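**Zandholm opens its household handling collection to outside research groups**

*September release, for immediate use*

Zandholm is very pleased to share that its household handling collection, which our people have been building up one careful grasp at a time, now holds 3,917 finished recordings and is open to outside research groups on request. It has taken a good deal longer than we first imagined (anyone who has tried to guide a gripper onto something slippery will understand), and we are grateful to everyone who kept at it.

The collection is called Homar, and it is meant for learning systems that need to see a job done many times, by many hands, before they can try it themselves. Each recording follows one task from start to finish, with the view from the wrist saved alongside the movements of the arm and the opening and closing of the fingers. Our operators guide the arm directly, and we ask them to work at whatever pace feels natural to them – small hesitations and second tries included. 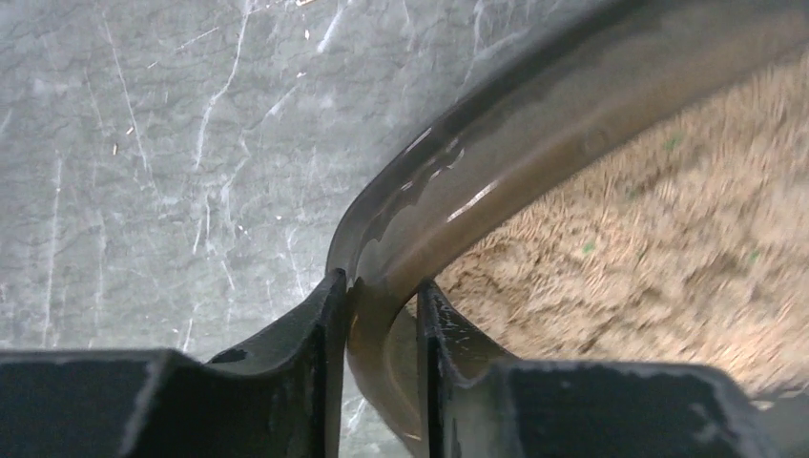

**Kamala Bhuiyan**
*Collection Lead, Zandholm*

See-through and glossy things have had a special place in our work this year, and the curved, smoky brown piece held between the fingers is a good example of the kind of shape we wanted more of. Light passes through it, a bright glint sits on the curve, and the surfaces behind it are as different as gray marble and a coarse beige, mat-like texture. A system that has only practiced on plain, solid blocks has very little to go on when it meets something like that, so we set aside 773 recordings for translucent objects alone.

Our partners at Skirnberg helped us write the labels, and they have been wonderfully patient about it. Every recording is checked by 2 reviewers, and the attempts that didn't go well are kept and marked as such, in a folder of their own. We had a long and friendly argument over that folder, and we are glad it stayed in.

Research groups may ask for a starter set of 300 recordings, which comes with the task notes and a short guide to the labels. Requests for the full collection can be made through the Homar page on the Zandholm website, and we would dearly love to hear what you are working on when you write.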